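Print this post | E-mail this post

Packing task, second round

February 25, 2018

The club's manipulation project is called Pace, and the entry we are preparing for it is a packing task. Small household goods go from a tabletop into an open cardboard box. Before any model gets trained we collect demonstrations by hand, with a person holding the gripper and doing the job at normal speed. We collect in sets of 24. After each set we go through the recordings and throw out the bad ones.

The first sets were done in August at Wenton on a square bench. The table at Drirnville is white with a curved rim, and it gives the tracker less to hold on to. A plain white surface has few features, so most of the useful ones come from the room behind it. We leave the office background alone for that reason.

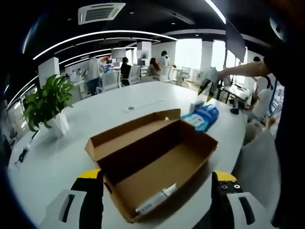
Box open, slim tube inside, second gripper at upper right.

Two people can work at the same table, each with a gripper. This saves time but adds a rule: the second operator stays out of the box until the first has let go and backed off. We lost 6 recordings to crossed hands before writing that down.

Soft packs are the harder class of object. A wipes pack changes shape when the fingers close, and the grasp point seen on approach has moved by the time of contact. My current practice is to come in low, close slowly and lift straight up. Cartons are easier in the grip and worse in the approach — a tall narrow one tips if either finger touches first. 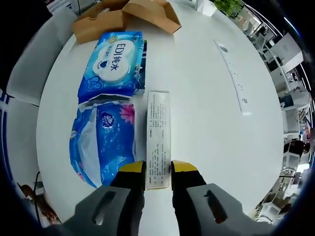 Centering error is what I measure now. I take the gap on each side of the object at the last instant before contact and log the difference in millimeters. Anything over 12 gets rejected, and anything over 3 gets a note. The limits came from the Dilton scripts and may be too loose for cartons.

Still open: the sync between the two grippers drifts over a long session, and I have not found out which clock is at fault. Next set will use a single gripper until I have.

Recent posts
Clock drift, first measurements
Finger pads: wear after one term
Notes from the Wenton bench
Cleaning up the Dilton scripts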